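Oltton Home – Customer Support
Ticket: Clothes rack, black, single bar – bar slopes and hangers slide
Status: Closed
Opened by: Roxana Munteanu
Assigned to: Dorin Radu
Product: Sima garment rack

Roxana Munteanu
12 November 2023

I put the rack together last night following the leaflet. The top bar is lower on the right than on the left. It isn't much but you can see it from across the room, and anything smooth slides down toward the right end cap. I've tightened everything I can find to tighten. The rack stands on a mat. I use it for small things mostly, work gloves and a few light hangers with clips, so it can't be overloaded.

I had the same rack in white before this one and it was level from the start.

Dorin Radu (Support)

Thank you for writing in. Please check the following and tell me what you find:

1. Are both uprights pushed fully into the base? There should be no bare metal ring showing at the bottom of either pole.
2. Are the locking collars on both uprights at the same height? The poles are in two sections and the upper section can be set at different heights.
3. Does the slope stay the same if you turn the whole rack around so the left end is on the right?

Please take off everything heavy before you turn it.

Roxana Munteanu

1. Yes on both sides, no ring showing.
2. They look the same. I measured from the base rail to the collar and got the same figure twice.
3. I turned it. The low end is now on the left, so it goes with the rack and the floor is fine.

The left pole also leans when the rack is in its normal position. I thought that was the way it was made.

Dorin Radu (Support)

It should not lean. Both uprights are meant to stand straight. Could you send a picture of the rack where it normally stands, with the bar and both poles showing? You can leave the light things on it.

Roxana Munteanu

Attached. I turned it back to the normal position first. The bar runs down to the right, and the left pole goes down at a slant. The blossoms cover part of that pole but you can follow the line of it. Both end caps are on. 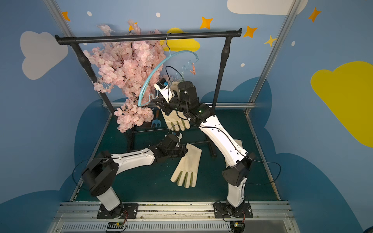

Petrică Căpraru

Same rack and same trouble at my place, so I'll add this in case it helps. My bar sloped for months. One of the poles had gone into its base socket at an angle, and the screw underneath had pulled it up tight like that, so it felt solid and I never suspected it. Loosen the screw from below, stand the pole up straight, then tighten it a little at a time while somebody holds the top. Mine took 10 minutes. For the sliding, a rubber band wound on the bar on each side of the hook works fine, at least with the thin wire hooks. The thick wooden ones never moved much anyway.

Dorin Radu (Support)

Thank you both. Petrică's advice is close to what I was going to suggest. Roxana, please do it in this order:

– Take everything off the bar.
– Lay the rack on its back on something soft.
– Loosen the base screw on the leaning pole by four full turns. Do not take it out.
– Loosen the screw where that pole meets the bar by the same amount.
– Stand the rack up, set the pole straight and press down on the bar above it.
– Tighten the base screw first, then the top one.

If the pole will not stand straight with both screws loose, the socket itself is bent and we will send a new base. The part comes from our Kisbridge warehouse and there is no charge.

Roxana Munteanu

I did all of that, twice. With the screws loose the pole stands up better but drifts back to a lean as soon as the base screw bites. I looked into the socket with a flashlight and one side of the rim is pushed in. The other socket is round.

The bar is closer to level than it was. Hangers stay put if I don't bump them. I used the rubber bands as well.

Dorin Radu (Support)

A pushed-in rim will do exactly what you describe, so I've ordered the base under warranty. It comes with six new screws. Please use those and throw the old ones out, as the new ones are slightly longer. You can keep using the rack for light items until it arrives.

Roxana Munteanu

Base arrived today and it's on. Both poles are straight. I put a level on the bar and the bubble is in the middle. One of the screws came without a washer, so I reused an old washer and it fits.

Please close the ticket.

Dorin Radu (Support)

Closed. I've passed the missing washer on to the warehouse.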